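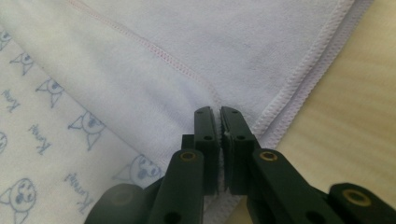
Verena Hollenstein
Household helper, Laundry and Linen board
Member from Fekarstead, 72 posts

How do you fold white towels so the stitched edge doesn't end up all over the place?

Hello everyone, I hope this is the right board, and please do move me if it isn't. I usually answer over in Stains and Spills, so it feels rather odd to be the one asking for once!

My trouble is towels. I have a stack of plain white ones, nice and soft, a bit fuzzy the way a decent towel ought to be, and they have a line of pale pink stitching on them. I bought them from the linen stall at Plerkwood market in June because I liked the pink, and I was pleased with myself all the way home on the bus. They are lovely to use. They are misery to fold. The pink line goes wandering off at a slant across the front of every one, and because it is the only bit of colour on the whole towel your eye goes straight to it. My old plain ones could be folded any which way and stuffed on the shelf and you would never know.

What I do at the moment is pinch up a bit of the towel near the seam, give it a shake, lay it over the table and fold in half the long way, then in half again, then into thirds. By the time I reach the thirds the layers have slid about, and one corner pokes out like a shirt tail. I have tried starting from the other end. I have tried doing it on the bed, which was worse, as the duvet gives underneath and everything sinks. My sister folds hers against her chest with her chin holding the middle and gets a perfect little parcel every time, but I have never had the knack of it and I end up with fluff on my jumper.

The airing cupboard has open slatted shelves and sits right at the top of the stairs, so everyone who comes up to use the bathroom gets a good look at it. I would love to have the pink line sitting neatly along the front of each fold, all of them in a row. Is that too much to hope for with towels this soft? Or should I roll them and be done with it?

Also, a smaller thing, but does anyone else find white towels go a touch lilac in the shadows by the evening? I keep thinking I've put something coloured in with them and then I take one over to the window and it's perfectly white. I suppose it's only the light on my landing.

Thank you in advance, and sorry for going on. I did try searching first and got 19 pages about fitted sheets.

Verena

Savvas Ververidis
Long-standing member, 1037 posts

Hello Verena, what a nice thing to be asked about, and don't apologise for the length, I am about to be much worse. I folded towels for a living for a good many years at a small guest house called the Skendis, and I still can't walk past a badly folded one without wanting to put it right (my wife hides them from me when we stay with friends).

I think your trouble begins with where you pick the towel up. If you take hold of a fold somewhere near the seam and lift, the whole weight of the towel hangs off that one pinch, and the cloth falls slantwise from it. A thin towel will forgive you. A soft, thick one won't, and it will keep that slant right through to the end however carefully you do the rest. So pinching is fine for fishing a towel out of the basket, but once it is out, let go and find your corners.

The way we did it at the Skendis went like this. Run your fingers along a short edge until you have a corner in each hand, and hold the towel up in front of you so it hangs straight. Give it one good snap downwards, only the one. Then lay it on a hard table, the kitchen table will do nicely, with your stitching facing down. Smooth it from the middle out to the sides with the flat of your hand, and take your time over this, it is really most of the job.

Now look at where the pink line is meant to run. You don't say whether it follows the edge of your towels or sits further in, so turn one over and check before you start. If it goes alongside a short end, fold the two long sides in so they meet in the middle, then fold from the opposite end in thirds, so that the stitched end comes over last and lands on top. If it goes down a long side, fold that side in last instead. Either way you want the stitching to be the last thing that moves. I used to see new people start with the pretty end and then bury it.

For the layers sliding about, press down with your forearm along each crease before making the next one. It looks a bit silly but soft towels have a lot of air in them, and if you leave the air in they will puff up and shift as soon as your back is turned. Then stack them with the rounded fold to the front of the shelf and all the loose ends to the back. Four to a pile is plenty on slats. Any higher and they lean.

Do make sure they are dry all the way through, too. A seam often takes longer than the rest of the towel, and a damp one can pucker and pull the line crooked. Pinch the stitching between finger and thumb, and if it feels cool, give the towel another hour on the airer.

As for the lilac, my bathroom ones do exactly the same of an evening. White cloth picks up whatever is near it. If they look white at the window then I'd not give it another thought.

Please let us know how you get on, I shall be wondering about it all week!

Savvas

Chisholm
New member, 4 posts

just roll them. life's too short and they fit better in a basket anyway. mine have a blue edge and I've never once looked at where it goes

Verena Hollenstein
Household helper, Laundry and Linen board

Savvas, thank you so much, I went and did one on the kitchen table straight after reading this with the kettle on behind me. It was the short end on mine. I had been starting with it every single time, exactly as you said, and then wondering where my pink had gone! The forearm business made me laugh but I did it, and the corner stayed tucked in. I have done the big ones and left the hand towels for tomorrow, as they are a different shape and I want to have a think about whether thirds will be too bulky.

Chisholm, thank you as well, I may yet come round to your way with the flannels.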